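Tindeck Sorting Tray, Rimmed, Rectangular
Item 412
Sold singly or as a pair. Red, light blue, or one of each.

A tray is a flat thing with an edge. We have tried to write a longer description than that several times, and the people who approve our catalog copy keep asking for a paragraph, so you are getting one. The Tindeck is a molded plastic tray with rounded, raised rims, made for workbenches where small parts come out of boxes, get looked at, and go somewhere else. The rim keeps a runaway knob on your side of the bench. It will not keep a determined ball bearing anywhere.

Who buys it

Repair benches, mostly. Also electrical supply counters, school shops, model railroaders, and one bakery that has never explained itself and reorders every December. The usual arrangement is a pair side by side, one color for what hasn't been dealt with and the other for what has. Red on the left and blue on the right is common. So is the reverse, and we have heard both defended with real feeling. Pick one before your coworkers do.

What fits

The sort of thing that piles up on an electrical bench: a two-pole breaker, a push button box, a capacitor, a loose knob or two, and the roll of packing tape that has been living there for months because it's handy. Tape rolls lie flat inside without trouble. Long parts such as conduit, rail and the good screwdriver will hang over the edge, and at that point you want the Grorkham bench trough (item 929), which is longer and costs more and looks like something you'd feed a goat from. 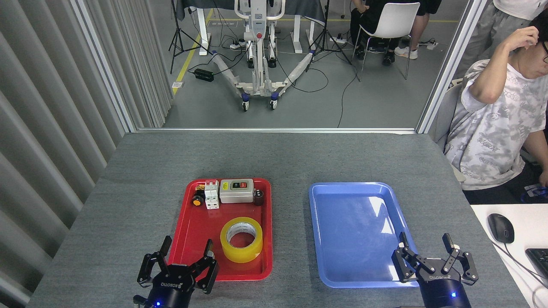 Surface and finish

The inside is glossy. Glossy plastic wipes clean with a damp rag and lets small parts slide to wherever you push them. It also throws back every ceiling light you own, so if you work under bright overheads you may find yourself tilting your head a little to see a dark screw. We offered a matte version for a while. It held onto dust like a family heirloom and we stopped.

On bare wood or metal the tray will skate if you lean on it. On felt it stays put a good deal better, and felt has the added benefit of not announcing every dropped component to the whole building. We sell gray bench felt by the yard under the Koubek name. You can also use an old blanket. We would prefer the felt.

Color

Red and light blue are the only choices. Customers ask for green, black, clear and, on one occasion, "something less cheerful." Our supplier at Milthorpe will run a new color if we commit to a quantity we'd be storing in our own bathrooms, so red and light blue it is.

Care

Warm water and dish soap. Skip the dishwasher, where the heat can warp the base, and a tray that rocks is an irritating object to own. Contact cleaner should be wiped off promptly. Do not use the tray as a soldering surface. It's plastic, and it will remember.

Please also don't use it for live testing. It holds switches and breakers very nicely when they are connected to nothing, and that is the extent of its electrical ability.

Stacking and storage

Trays nest when empty. A stack of 20 stands up by itself on a level shelf. Taller stacks develop a lean, and then opinions. Full trays should not be stacked at all, though almost 3 in every 20 returns we get have a tape-shaped dent in the base, so we know how that advice is going.

Ordering

Singles and pairs ship from stock. If you order a pair and don't name colors, you'll get one of each, as most people want them that way. Cartons hold 20, in one color or split evenly. Returns are fine if the tray is clean. Please check it for parts first. We have a coffee can of other people's screws by the packing table and would like to stop adding to it.

Goes with: Koubek gray bench felt, by the yard. Grorkham bench trough, item 929.

Page updated 2026-02-18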